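Clellumberg Open Workshop – Progress Report to the Amarasinghe Fund
Reporting period ending February
Prepared by Sandro Bianchini

The main activity in this period was the open day at the Clellumberg workshop, which was a condition of the second payment. It went ahead as planned, from 10 a.m. to 4 p.m. We recorded 600 visitors at the door, against a target of 450 in the original application. Most were local families and students from the two technical schools. A smaller number came from textile and laundry businesses, the group we most wanted to reach.

The demonstrations ran in two areas. The front hall had the printed displays and the Nimbridge teaching kits, which visitors could handle. The back room had the two-arm cell, where the team worked with cloth and small household items. Each session there lasted 20 minutes and was followed by questions. We had planned eight sessions and held seven. The first was dropped when setup overran, and people who had signed up for it were moved to later times.
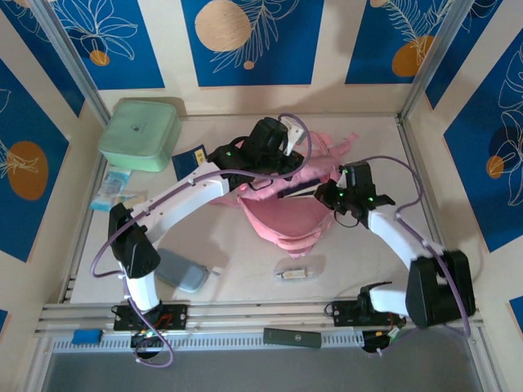
Two-arm cell, cloth handling. Both grippers are at the pink cloth.

Cloth was the right choice for the demonstration. Visitors understood the task without much introduction, and the questions were practical: how the arms are taught, what happens when a fold slips, how long a new item takes to learn. The laundry operators asked mainly about speed and cost. We told them plainly that the cell is slower than a person at this stage and that we have no price to offer.

Two problems should be noted. The back room was too small for the number of people who wanted to watch, and those standing at the rear could see very little. The spoken introduction was also too technical for younger children. For the next event we will put a screen in the front hall and have Emetti prepare a shorter introduction – five minutes at most.

Spending on the open day came to $1,456, including printing, signs, extra insurance and refreshments. The approved line was $1,313. The difference of $143 was covered from the travel line, where we had money left over, and no additional funds are requested.

Work for the next period:
- Follow-up calls with the three laundry operators who left contact details
- Revised handout for schools
- Second demonstration day, smaller, by booking only
- Draft of the final evaluation

The signed attendance sheets and receipts are available on request.

Related items
Progress report: workshop fit-out and safety review
Nimbridge teaching kits: loan terms for schools
Booking a group visit to Clellumberg

Contact the project office | © Clellumberg Open Workshop | Back to top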